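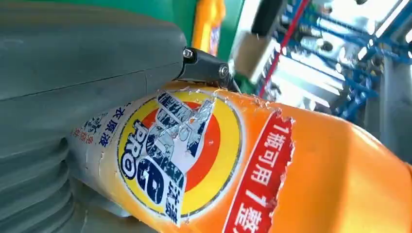
The household goods department at Ikgate has published its revised guidance on the storage of bottled detergents and packaged groceries. It applies to all 16 branches and takes effect in March.

Kiri Nepia, who led the revision, considers the label the weakest part of any bottle. "A torn label is a stock problem long before the bottle is," she said. 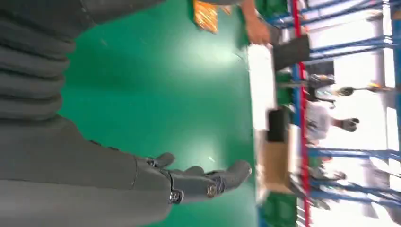
Blue racking behind the table, with boxes and a green crate in front.

Under the new guidance, bottles of one kind are kept together – caps facing the same way – and worn labels are noted before shelving.

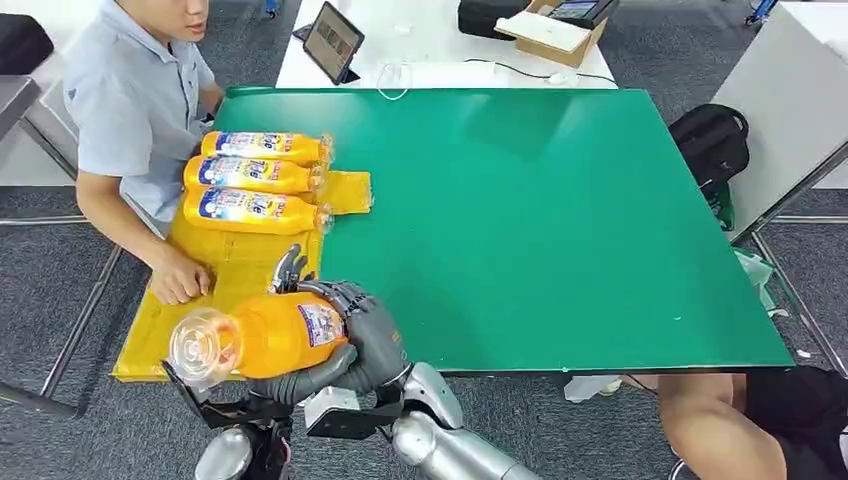 Branches may request printed copies from the department.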